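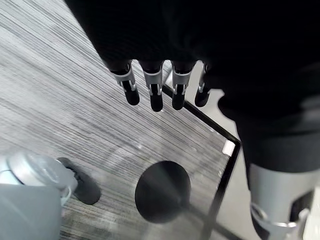 How Do You Test a Robot Hand?

Search Claravano Kids Science Go

A robot arm is only as useful as the part at the end of it. That part is called an end effector. Some are simple, with two flat jaws that open and close. Others have fingers, like the black hand on this page. It has four fingers in a row, with silver brackets at the joints and a rounded pad on each tip.

Which kind is best? Engineers at the Ekthorpe workshop compared 3 types: a two-jaw gripper, a suction cup and a hand with fingers. Each one was fitted to the same arm and given the same set of 128 objects. The set included spoons, sponges, tennis balls and paper cups.

What counts as a pass

The arm moves the gripper to the object. The gripper closes, the arm lifts, and the object must stay in place while a timer runs. If it slips, the try is marked as a fail. A crushed paper cup is also a fail, even if it was lifted.

What the engineers measured

Force is how hard the gripper squeezes. Too little and the object falls. Too much and it breaks.

Payload is the heaviest load the gripper can lift. The heaviest object in the Ekthorpe set was a bag of sand with a mass of 994 grams.

Cycle time is how long one full pick takes, from start to release. The two-jaw gripper was fastest because it had the fewest parts to move.

Seeing the object

A camera can be mounted at the wrist, so that it moves with the hand. It gets a close view of the fingertips. The drawback is that the hand can block part of that view. A second camera on a stand sees more of the room but less detail. The Ekthorpe arm was run with each camera in turn, using a controller called Jardine. A controller is the computer that tells every joint where to go.

Try it yourself

Pick up a coin using your thumb and one finger. Now try it wearing a thick glove. Repeat with a sponge and a pencil. Write down which objects you dropped.

Next: How the Plallbridge arm bends its elbow

184 shares | 3 comments

This site uses cookies. Ask an adult before you change the settings. Accept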